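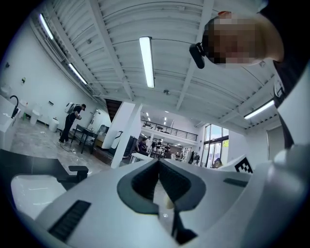
Re: [hall-refit] washroom end, lights and floor

Marion, quick one before I head out, sorry for the fragments. Lighting first, it's the thing I care about. I don't think we need the extra fittings Lau quoted for. There are long tubes up on that white corrugated ceiling already, one of them down low by the wall edge on the toilet side, plus the row of small bright ones toward the far part of the room. Cleaning the tubes and swapping the tired ones gets us most of the way. The ceiling is white, the beams are white, it all bounces. Let's spend the money on the floor end instead.

On March 6, 2019, Marion Rennie wrote:
> Hi all,
> Three things I need answers on before I can send the order to Brorkero.
> 1. Lights. Do we take Lau's quote ($824, fitted) or leave it?
> 2. Faucets. Somebody said the black gooseneck is too tall and splashes. Is that one person's view or everyone's?
> 3. Floor. Are we keeping the marble pattern tile or covering it?
> Also the Zerkcombe people want to know how many boxes of grout we're sending back. I have 13 on my list but the shed is a mess so please check.
> Marion

2. Faucet. Keep it. I like the black against the white counter and you can get a bucket under a gooseneck, try that with the old stubby ones. If it splashes turn the pressure down at the valve. Pin-yu in the Nullholm office had the same complaint about theirs and that's all they did.

3. Keep the tile!! Gray and white hides everything and it's sound underneath, I went over it on my knees last week. What it needs is the grout lines scrubbed and resealed, start at the toilets and work out. No bleach please, the sealer won't take. Rinse twice, leave it overnight with the door open.

One thing not on your list. There's a cable running across the tile on the left. Can we get it up against the wall or under a proper cover strip before anyone comes thru with a mop bucket. I have a length of strip in the truck, 70 inches, not sure it's enough. Will measure.

Grout boxes: I get 13 too, but 2 are open so I doubt Zerkcombe will take those. I'd keep them for the reseal, we'll want some for patching round the bases anyway.

Still open from my side:
- soap, wall mounted or sitting on the counter? I say wall
- who has the key to the supply closet, mine sticks
- paint for the left wall. Same white, satin not gloss. Can wait til May

Send the Brorkero order without the lights and I'll sign it tonight. If Lau calls just tell them we're holding off, no need to be definate about it. Phone's on after six.

Pin-yu T.
(yes it's me in the Nullholm office, I answer my own complaints)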